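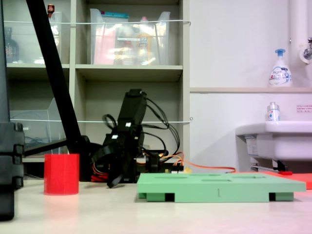 Arm folded behind the red cup, green sorter board to the right.

Budgeting for a second small arm: what goes on the order?

djacobs_bench
I have to submit an equipment request for a second desktop arm, same class as the one we run now: hobby-grade servos, plastic brackets, two-finger gripper. The work is shape insertion and light pick and place. The draft lists 2 arms (one to run, one for parts), 19 spare servos, a bench supply and a Mrema controller board. Purchasing wants it all on one form. What am I missing, and what would you cut?

skiv_mech
Cut the servo count. We went through 6 in over a year of daily use, mostly wrist and gripper. If you are buying a whole arm for parts, you already have a set of spares in the box. Spend the difference on cable management.
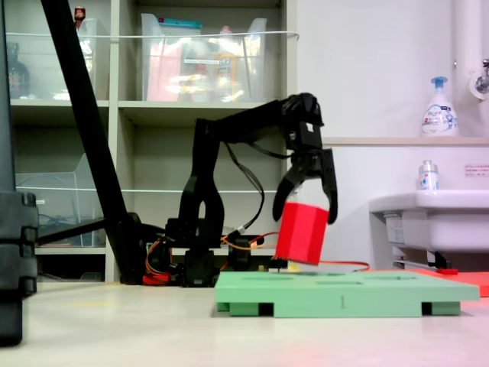
djacobs_bench
Payload is what I sized the spares on. Wrist servos run warm when the arm holds a part at reach for long periods, and I would like to swap them on a schedule, before they fail. The insertion parts themselves are small, but a faceted block like the red one has to be held over the board at an angle until the pose is corrected, and the joints carry the arm's own weight the whole time. The two fingers are also different shapes, so I need fingers on the list as left and right.

Staniforth_D
Disagree with skiv_mech on the spares. A parts arm ties up money in links and brackets that rarely break. Buy one arm, a sensible number of servos, and put the rest into fixturing. A board that shifts under a missed insertion costs you more trials than a dead servo does. My own list would start with 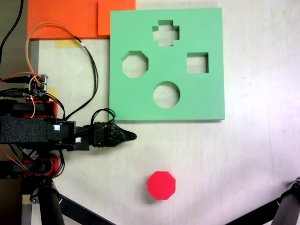

a proper base plate, drilled on a grid, then clamps for the board, then a rigid mount for the overhead camera. After that, strain relief at every connector. Loose loops near the wrist get caught sooner or later.

skiv_mech
Base plate, yes. I still want the second arm. Jikis quoted us a long lead time on replacement links, and one bad crash takes out a bracket.

Staniforth_D
Print the bracket.

skiv_mech
Not at the tolerance the horn needs -- we tried.

djacobs_bench
Revised request below, as it will go in.

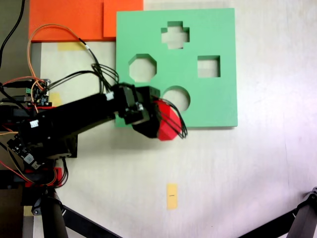 Curgate, August 31, 2022

Request for equipment, small manipulation bench. One arm, complete. Two spare wrist servos and 2 spare gripper servos. Spare fingers, left and right. One Mrema controller board. One drilled base plate with clamps. Cable sleeve and connector strain relief. Parts arm deferred to the October round.

Dirk Jacobs

Staniforth_D
Better. Add a fused distribution block and I would sign it.
Darren

skiv_mech
I would still move the parts arm up. Check whether the quote holds until October.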